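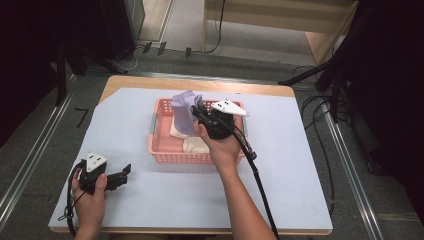 Figure 1. Pink basket on the paper-covered table, with socks and a folded cloth inside.

Sorting Small Laundry: Final Report, Group 4
Home and Textile Studies, Umham College

1. Background

Our group looked at the part of laundry most people leave for last, the socks and other small pieces. In March we asked students in the Kesberg residence hall how they deal with them. We got 30 replies. Most people said they tip everything onto the bed and look for pairs there. A few never pair socks at all and take two from the pile in the morning.

We wanted to know if sorting straight from a small basket is faster than sorting from a pile.

2. Materials

Table covered with one large sheet of pale paper
Pink plastic basket with perforated sides and two gray handles
Socks in several colors, including white and lavender-purple
Small cloths, including a cream-colored one

The paper gave us a plain surface and made it easy to mark where the basket should go. White socks were harder to see on it than we expected. We should have tried a darker sheet in the pilot.

3. Method

Each round started with the basket near the middle of the table. The person sorting took out one piece at a time, put cloths on the left and socks on the right, and matched pairs as they came up. For the pile rounds the same load was tipped out onto the paper first. Timing stopped when the last piece was in place. We ran 40 rounds, half with the basket and half with the pile.

4. Results

The average time was 113 seconds from the basket and 28 seconds less from the pile. The pile won because all the pieces could be seen at once. With the basket, a sock at the bottom often stayed hidden under a cloth until late in the round, and its partner had to wait on the table.

Basket rounds left the table neater. In the pile rounds socks sometimes got mixed in with the cloths and had to be moved back.

5. Problems

Two of our early loads had an odd number of socks. We threw out those rounds and repeated them, and the 40 above do not include them. We also used only one size of basket. A wider, shallower one might give a different result.

6. Next steps

We would like to repeat the test with a full-size load and with people who have not practiced. The timing sheets are in the Wutero folder on the course drive.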